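Milora Gripper Trials: Frequently Asked Questions

Answers to the questions we get most often about the simulated gripper comparison. Last revised in September by Samira Saab and Uldis Vītola.

What is being compared?

Two grippers and two controllers. The grippers are the Humovach two-finger and the older Twal parallel jaw. The controllers are the stock position controller and the one Tomás Scanlon wrote for us, which slows down when the fingertips get near a surface. Each gripper is run with each controller, so there are four sets of results.

Do I need a real arm to take part?

No. Everything on this page was run in simulation. If you have an arm you can repeat the trials on it, but please send those results separately. We keep them in their own table.

What is the task?

Pick up small cubes from a tabletop and put them where the trial sheet says. A cube may start on the mat next to other cubes or off by itself on bare table. The arm starts each trial with the gripper open above the table and nothing in it.
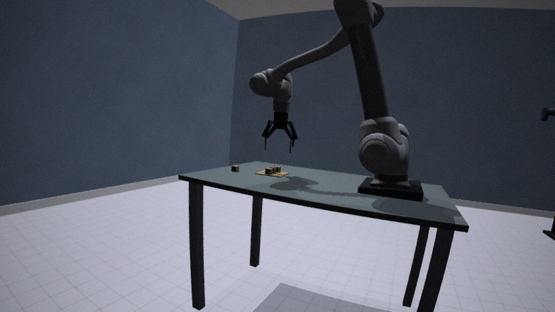 The start pose is stored in the trial file, and you should not change it. Early on, people moved it to save a second or two, and the timing figures could not be compared after that. If your arm model cannot reach the stored pose, write to Skye Swanson before you run anything.

Why cubes and not something harder?

We tried cups and bottles first. Too many things changed at once, and when a grasp failed we couldn't tell if the gripper or the planner was to blame. Cubes have flat sides and a known size. They still cause trouble when they sit close together, and that is the part we wanted to measure.

How many trials make a full set?

A full set is 20 trials for one gripper and one controller. A set with fewer than 17 finished trials is not counted. A trial is finished when the cube is released or when the time limit runs out. A crash of the simulator does not count as finished -- run that one again with the same seed.

Which seed should I use?

Start from 1518 and go up by one for each trial. All four combinations use the same seeds so that each one sees the same layouts.

Which camera view should I use?

The trial file has a low side view and a higher view that looks down on the table. Use the side view to check finger clearance. Use the higher view to check where the gripper is over the mat. Neither one feeds the controller. They are there for the person watching.
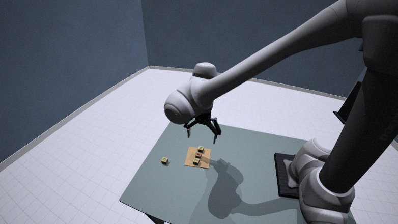 Higher view: open two-finger gripper over the table, with three cubes on the mat and one to the left of it.

The arm's shadow can make it hard to judge height in the higher view. Abla Saliba turned shadows off for one of her sets and found the recordings harder to read without them, so we left them on in the shared file. Turning them off has no effect on the score.

Can I change the finger opening?

Yes, but only between sets, and write the value down. The wider opening helps with a cube that stands alone. In a row it tends to bring a finger down on the next cube. The Humovach was more sensitive to this than the Twal in our runs.

Which gripper did better?

With the stock controller, the Twal dropped fewer cubes. With Tomás's controller the two were close, and the Humovach was quicker to release. We would not pick one over the other on these results alone. Friction at the fingertips is a guess in both models, and changing it moves the scores more than we would like.

My gripper closes but the cube slides out. What is wrong?

Check the contact settings first. An older copy of the Humovach model was shared with fingertip friction set far too low. If your copy is older than version 13, replace it. If it still slides, look at the grasp height. Fingers that close near the top edge of a cube will often tip it.

The arm stops partway down and stays there.

This is nearly always the slow zone in Tomás's controller. It reads the table height from the trial file, and if you have moved the table it thinks the fingertips are already at the surface. Put the table back or edit the height to match.

Can I use a different arm?

You can, as long as the gripper mounts pointing straight down at the start pose. The team at Grurcombe ran a shorter arm and had to move the base closer. Their results are listed with a note.

Where do I send results?

Upload the log folder to the shared drive and put your name, the gripper and the controller in the folder name. Send questions about the logs to Skye and questions about the controller to Tomás. Recordings are welcome but not required.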